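Sorting the blocks, finally

I got the table wiped down in April and started on the block drawer that same evening.
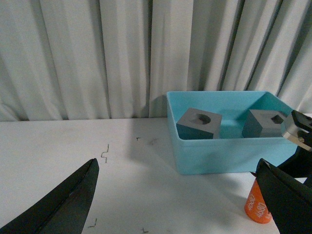 Somtochukwu Lawal thinks I should keep the ones with round holes apart from the ones with square holes, or I'll be digging for the right one every time. Fair point. I had planned to sort by color, but so many are gray that it wouldn't help much.

The turquoise bin is for grays for now. It's light, it has an open top and I can see what's in it without picking it up. The lidded tubs from Okeke are going to the closet. I paid 14 dollars for those and the lids never fit.

The table still has smudges in the middle. I gave it 20 minutes with dish soap and they stayed put. Next I'll try baking soda.

Still to do: labels, and the bottom drawer.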